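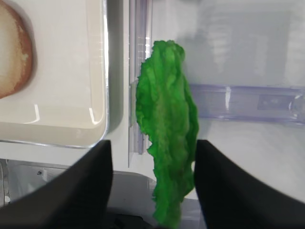
Thread · Food & Home

OK so I said I'd report back on my no-takeout-lunch thing and I keep putting it off, so let's go. Long one, sorry!

Background for new people: in September I added up what I was spending on lunch near the office and got $48 a week. A WEEK. For sandwiches I mostly ate standing up.

So the rule was bring lunch from home every workday. I allowed myself one skip a month, and birthdays don't count (we have a lot of birthdays).

Week one I made a giant pot of lentil soup on Sunday and by Wednesday I wanted to throw it out the window. Lesson learned. I now cook for two days, tops.

What saved me was salad, which I never thought I'd type. Big crinkly leaves, something salty, something crunchy, leftover chicken or a boiled egg. Dressing goes in its own little jar. I forgot the jar once and ate it plain like a rabbit.

Lettuce stuff, because three of you asked: I wash it the night before, spin it, roll it up in a dish towel and stick the whole roll in the fridge. Still crisp at noon. The bagged kind goes slimy on me by day two and I'm done buying it.

If you have a Dalsgaard near you, go after 6. The whole heads get marked down and they're perfectly fine. The guy at the register calls me "salad" now.

My friend Malou Eskildsen swears by freezing burritos. I tried it. Mine came out of the microwave lava on one end and ice on the other. Malou, please post your method, people need it.

Money part! I've put away nearly $700 so far. It was going toward a new couch and then the car needed brakes, so now I have very nice brakes.

Skips used: more than I was supposed to. There was a stretch in December where I just gave up and ate pad thai for a week. No regrets, it was dark at 4:30.

Next up is breakfast, where I'm still handing over way too much for a muffin and a coffee. If you've got something I can eat on a train with one hand, reply with it. No overnight oats please, I've tried, I can't do the texture.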